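Kela Service Desk Ticket Set

README, second release (February)

What the set contains

Kela is a set of 2,179 closed support tickets from the service desk at Sekach, a small firm that looks after computers, phone systems and shop tills for businesses in and near Stulow. Each ticket is one row in a plain CSV file. The tickets were written by desk staff and field engineers during ordinary work and were cleaned afterwards for release.

Of the 2,179 tickets, 1,815 have a complete set of labels. The rest have a category but no fault cause, either because the ticket was closed by the customer before a visit or because the engineer's notes were too thin to say. They are kept in the set and marked as partial.

The set is maintained by Mavis Mahmoud.

Files

tickets.csv: one row per ticket
notes.csv: engineer notes, joined to tickets by ticket_id
categories.csv: the category codes and their plain names
changes.txt: what changed between releases

All files are UTF-8 with Unix line endings. Fields with commas in them are quoted. There is a header row in every CSV.

Fields in tickets.csv

ticket_id: a random code, not the number used at the desk
opened_month: month only
opened_hour: 0 to 23, local time
channel: phone, email, portal or walk-in
category: see categories.csv
cause: short label, blank on partial tickets
site_code: a random code for the customer site
visit: yes or no
minutes: working time booked to the ticket
summary: what the customer reported, one to three sentences
outcome: fixed, replaced, referred, withdrawn

The minutes field needs care. Staff book time in blocks of 30, so a password reset that took two minutes appears as 30. Jobs booked under the old contract terms were rounded the same way, but travel was included in them. Those rows have a T in the travel column of notes.csv. If you want working time only, leave them out. We tried estimating the travel and taking it off, and the results were worse than useless.

How it was collected

The desk used a ticket system called Jitpraphai until it moved to its current one, and roughly the first half of the set comes from the old export. Jitpraphai stored the summary and the first reply in one field. These were split by hand. Where the split was unclear the whole text was left in the summary, so older summaries run longer than newer ones. Please don't read anything into the change in length.

Tickets were included if they were closed, were in English, and came from a customer who had agreed to release. Tickets about billing, staff matters or suspected crime were left out entirely.

Categories

There are nine: desktop hardware, laptop hardware, printing, network, phones, tills and card readers, accounts and passwords, software, and other. Each ticket has exactly one. When a job covered two things, the category is the one the customer rang about, even where the real fault was elsewhere. A till that stopped because of a bad network switch is under tills, with the cause given as network.

"Other" holds 142 tickets. Many of them are requests for advice before buying something, and a fair few are door entry systems, which the desk supports for some customers and never got round to giving a code.

Desktop hardware covers faults inside the case, power supplies, and work on the processor, memory or drives. Monitors and keyboards are under other, which we would do differently if starting again.
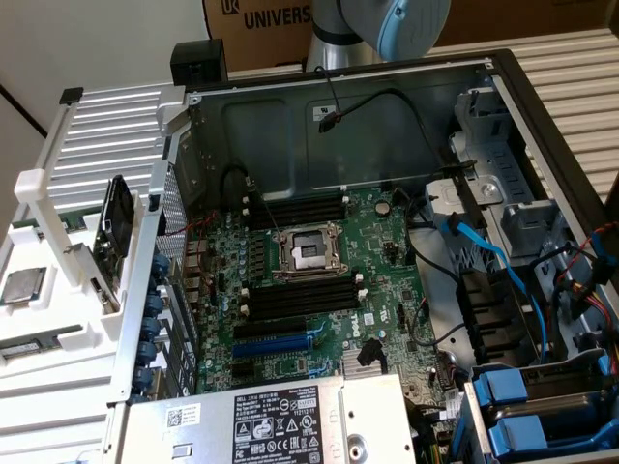
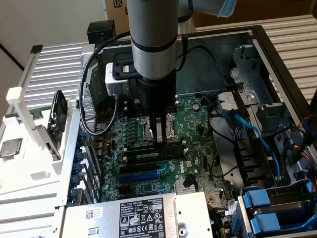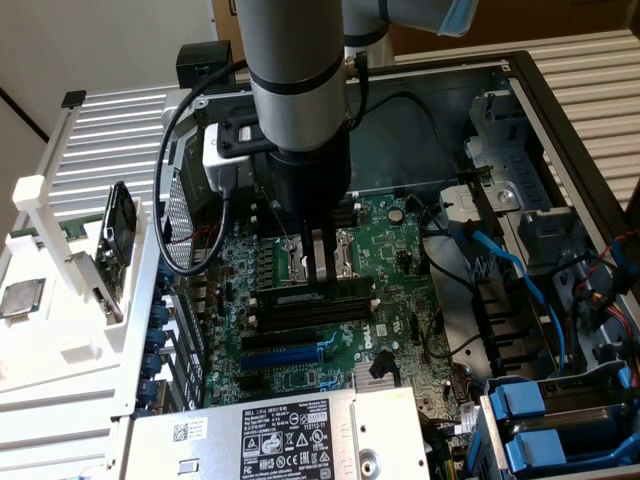
Labelling

Two people labelled every ticket for category and cause without seeing each other's labels. Where they disagreed, Mavis made the final choice. Most disagreements were between software and accounts, usually for email that would not sign in. The rule settled on was that if the fix was made in the user's account, it is accounts; if it was made on the machine, it is software. Cause labels are less steady than category labels and should be treated that way.

Privacy

Names, phone numbers, email addresses, serial numbers and street addresses were removed and replaced with tags such as [NAME] and [SERIAL]. The first pass was automatic and the second was a full read-through. Shop names that are also common words were the hardest to catch. If you find something that should have been removed, write to the maintainer with the ticket_id and please don't post it in public.

Known problems

Some tickets closed just after midnight have opened_hour set to 0 whatever time they were opened. This is a fault in the old export and can't be repaired.

The channel field says phone for nearly all walk-in visits in the older half.

A customer with several shops may have one site_code or several, depending on how the account was set up.

Repeat faults are not linked. The same printer can turn up in four tickets with nothing to tie them together apart from the site.

Suitable uses

The set has been used for training ticket sorting tools and for teaching new desk staff how to write a usable summary. It is too small and too local to say much about how often any kind of equipment fails. It shouldn't be used to rate engineers, and staff codes have been left out for that reason.

Licence

Free to use and share with credit to Sekach. If you publish changes to the labels, give your version another name so that the two don't get mixed up.

Changes in this release

Partial tickets added
Tills and card readers split off from network
site_code values regenerated, so they do not match the first release
Spelling of category names made consistent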